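Football kit at home: washing, drying and storing

Polyester match shirts and leather boots fail for different reasons, and most of the damage happens between the final whistle and the wash. The notes that follow cover a standard outfield kit, a pair of boots and shin pads.

Mud
Let mud dry fully before touching it. Wet mud pushed about with a cloth goes further into the knit. Once dry, knock off the loose material outdoors and brush the rest with a soft nail brush, working along the grain of the fabric. Grass stains are a separate job: dab with a little biological liquid detergent, leave for half an hour, then rinse cold.

Washing
Turn shirts, shorts and socks inside out. Wash at 30 degrees on a synthetics cycle with a low spin. Leave out fabric softener, as it coats the fibres and slows the movement of sweat through the cloth. Heat-pressed names and numbers should never meet a tumble dryer or the face of an iron. If a number has begun to lift at a corner, wash that shirt by hand until it has been re-pressed.

For a full team bag, split the load. A Batska 466 drum will take a complete set of shirts on paper, but 2 smaller loads rinse better than one packed one.

Boots
Take out the laces and insoles. Clean the uppers with a damp cloth and the soleplate with a stiff brush. Stuff with newspaper, change the paper after 3 hours, and dry at room temperature. Radiators and airing cupboards soften the glue line and crack leather. Put a smear of petroleum jelly on the threads of screw-in studs before refitting, and tighten by hand before using the key.

Storage
Small items are best kept apart from clothing. Spare studs, the stud key, captain's armband, sock tape and laces fit in a shallow plastic drawer unit, which costs less than a kit locker and wipes clean. Tape goes in flat so the edges do not pick up grit. Nothing damp should go in a closed drawer.
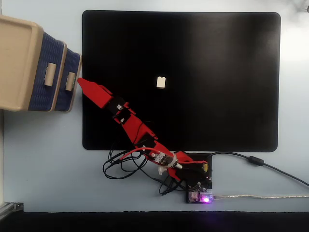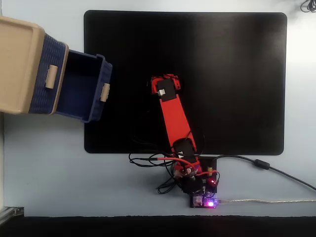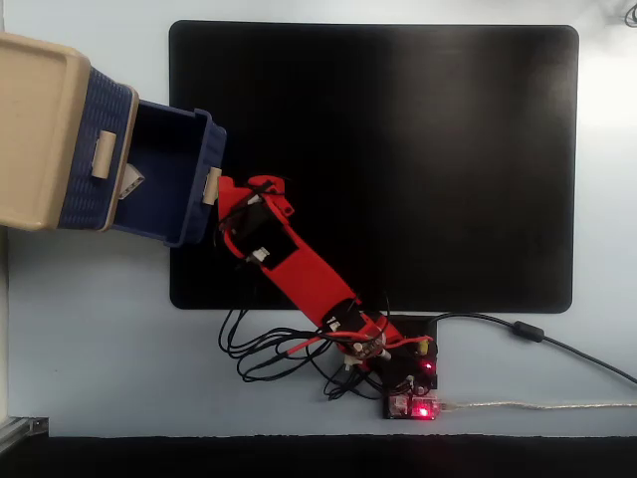
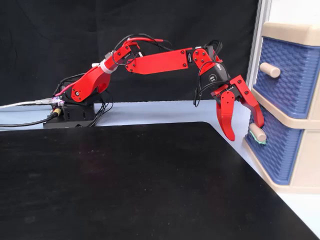

Plastic drawer unit on a tabletop.

Shin pads and gloves
Hard shells can be washed in warm water with washing-up liquid. Sleeves and ankle guards go in with the socks. Goalkeeper gloves need lukewarm water and a drop of glove wash or baby shampoo. Press the water out of the palm, do not wring it, and dry away from sunlight. Latex that has gone stiff can be dampened slightly before use.

Smells
Bicarbonate of soda in the boots overnight deals with most of it. For shirts, soak in a bowl of cold water with 300 ml of white vinegar for almost an hour, then wash as normal. Never mix vinegar with bleach, and keep bleach away from coloured kit altogether.

End of season
In May, check every item before it is put away. Replace worn studs, mend sock heels and wash bibs twice. Store shirts folded in a breathable cotton bag. Sealed plastic traps moisture and leaves a yellow line along the collar. Label the bag with sizes and shirt numbers.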